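Questions I get asked a lot about the mending table

Do I need to book?
Nope, just turn up on Tuesday evening with whatever's torn. I'm at Trukdale hall from 6.30 and I put the kettle on first!

What does it cost?
£3 a visit, thread included. Zips are extra (I buy them in from Šimek and they aren't cheap).

Can you mend stretchy stuff?
Usually, yes! I swap to a ballpoint needle and go slowly. Please wash things before you bring them, I do beg.

How long will my repair take?
Small holes I'll do while you wait. Anything bigger goes home with me and comes back in 2 weeks.

Do you take fabric scraps?
Always, any colour, as long as they're bigger than your hand.

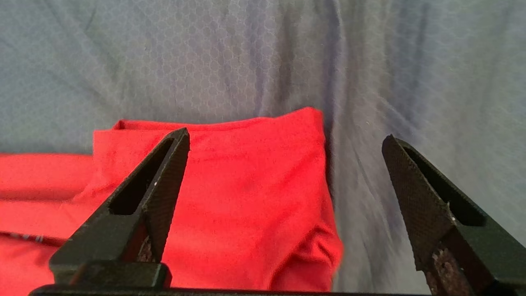

Red cloth on grey-blue honeycomb fabric.

Last updated: March

Related
Sewing on a button that stays put
Zuzana Vaněk's darning notes
Getting to Trukdale hall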